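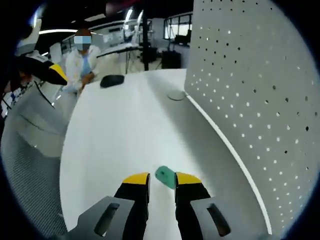 The desk this morning, mouse still on it.

Got in at 10 and started on my side of the desks before the mail. I'd let it go all May. Two boxes of Zakby folders went down to storage, and the Llewellyn samples went back on their shelf, which took longer than it should have because the labels had come off. I wrote new ones in marker and will type them up later.

After that I wiped the white top from end to end. It shows every mark near the edge where my sleeves rest. The grommet at the back needs a proper clean – there is old dust packed around it and a cloth won't reach.

The holes in the divider are worse. I tried a dry brush and it did fine on the lower rows, then I got bored.

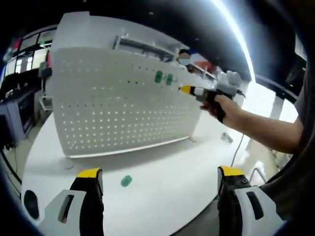

Lunch was soup from the Bullau place, too salty again. In the afternoon I worked out where the pegs should go. I want them high enough to hang the headphones and a bag without either one touching the desk. The green ones are a good size for it. Flundow sells more, but the smallest pack is 16 and I don't have the wall for that.

Left at dusk. Still to do: the drawer, the cable under the desk, and an answer to the storage people about the second key.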